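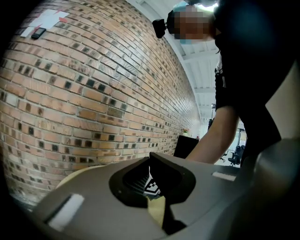

Drorthorpe stopped making bricks in July 1974, and the town has been arguing over what to do with them ever since. The kiln on the east side fired its last load that winter, the clay pit filled with water, and the company houses were sold to the families already living in them. What stayed behind was the brick itself, in footpaths, chimneys, garden edging and most of the main street. Local clay never burned to one colour. A long wall of it will run from orange through salmon and tan to a pale cream, with the odd dark one in between, and people who grew up here can spot it in other towns.

Mohcine Bensaid moved to Drorthorpe to work as a bricklayer and now spends most of his time taking old walls apart. His yard, on the Grosstead road, holds stacks of salvaged brick sorted by hardness. The soft ones came from the outer edge of the kiln, where the heat was lowest, and they go inside or into garden paths that can be replaced. The hard ones can face the weather for another century.

"You knock two together and listen," he says. "A good one rings. A soft one sounds like a biscuit tin."

The mortar matters as much as the brick. Builders here used lime until the 1940s, and lime comes away with a bolster and a bit of patience. After the war they changed to cement, which grips so hard that the brick usually breaks first. Bensaid will quote on a lime-built shed over the phone. For anything later he wants to see it, and often he says no.

Repairs done in the wrong mortar are the bigger worry. Cement pointing over old lime traps moisture in the wall, and after a few winters the faces of the bricks start to flake off. The old Domínguez bakery lost most of its southern side this way. Its owners have had it raked out and repointed in lime, a job that used 786 replacement bricks and took the whole of one autumn.

Paying for that sort of work is hard in a town of 3,620 people. The main source is Endow, a small regional fund that covers up to half the cost of approved repairs. It has backed 119 jobs so far, most of them chimneys and front fences. Applicants need two quotes and a sample of the mortar, and the next round closes on 10/08/2021.

Bensaid has put in for the retaining wall behind the football ground, which leans a little further over the car park each year. He already has the bricks set aside for it, on pallets by the gate.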